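Search this site
Search
Enter keywords

2019-08-22

Back from the open day at Vudix and still buzzing, so I'm writing this on the train before it all runs together. I'd only gone for the arm in the main hall, the Fluvis, and I did get my turn with it (queued for ages, had 5 minutes, would have queued again). It sorts little parcels by size and it's so quiet! I'd expected a racket. It dropped one, went back for it, and got a round of applause from the school party.

But the bit I keep thinking about was upstairs, where they show how the machines are taught. It's all people's hands. You wear a cube covered in black-and-white squares on each wrist, and then you do something very ordinary, like moving water bottles about on a table, over and over.

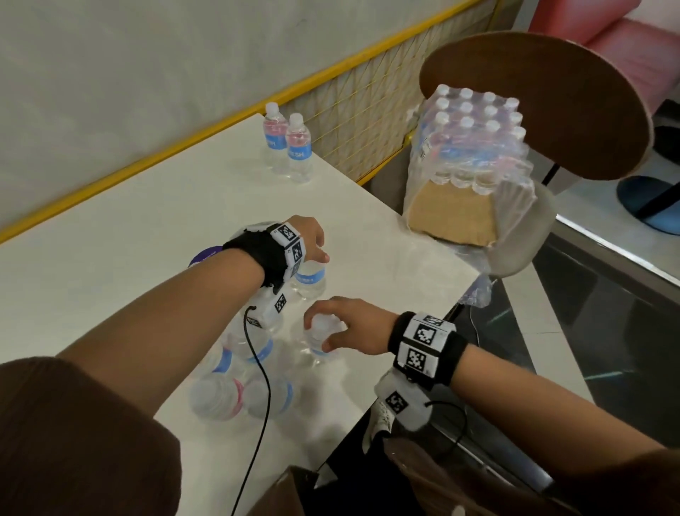 I asked how many goes it takes before a robot gets the idea, and the woman running the session said they had 495 recorded for one task and wanted plenty more. All that for picking things up! I came away looking at my own hands a bit differently – I opened my sandwich on the platform and noticed three separate grips.

There was a talk after lunch from the Humero people, eight of us in a room meant for far more, which was a shame as it was the best talk of the day. They're hoping to have something to show in December. I've put my name down.

Didn't get to the Vahidi stand, it was packed up by the time I found it. Must email them for the leaflet. Feet very sore, and I've left my umbrella in the cloakroom.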